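I caught Getachew Tesfamariam in June, at a picnic table behind the Dridura depot in Pledinville, and the first thing he did was apologise for the coffee. (It was fine. A bit burnt.)

He runs Dridura, a fuel distributor with 165 people on the payroll, and he'd just had a pretty good quarter. Margins were up, the Punden terminal was paid off, and the bank had stopped ringing him at dinner.

"My wife noticed before I did," he told me. "She said, you're eating your tea while it's hot."

I asked where the money came from, and I expected to hear about diesel. He wanted to talk about bitumen instead! Dridura now supplies 754 customers, and the road crews among them have been the ones paying on time.
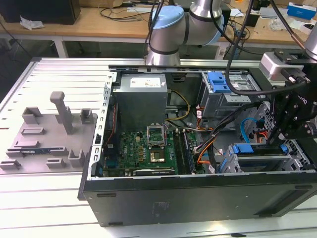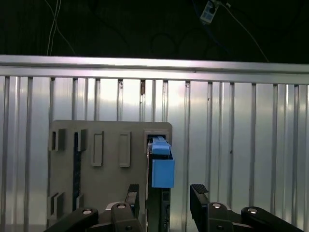
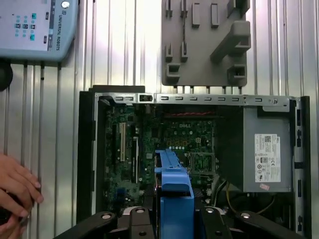
"Servos are lovely when they're busy," he said, "but a council that's resealing a road needs you at five in the morning, and it remembers if you turned up."

The big question locally is Riis, the smaller rival across the river. Everyone I spoke to reckons he'll buy it before Christmas. I put that to him and he laughed for quite a while.

"I've had one lunch with them. One! They had the fish."

He did say he'd keep all 100 of their drivers if it ever came to that, which sounded to me like a bloke who'd done the sums. Debt is what makes him nervous. He borrowed too much for Punden, he says, and spent two years regretting the colour of every ledger he opened.

For now he's putting on a second tanker run to the coast and leaving the dividend where it is. He walked me back to the gate, still going on about bitumen.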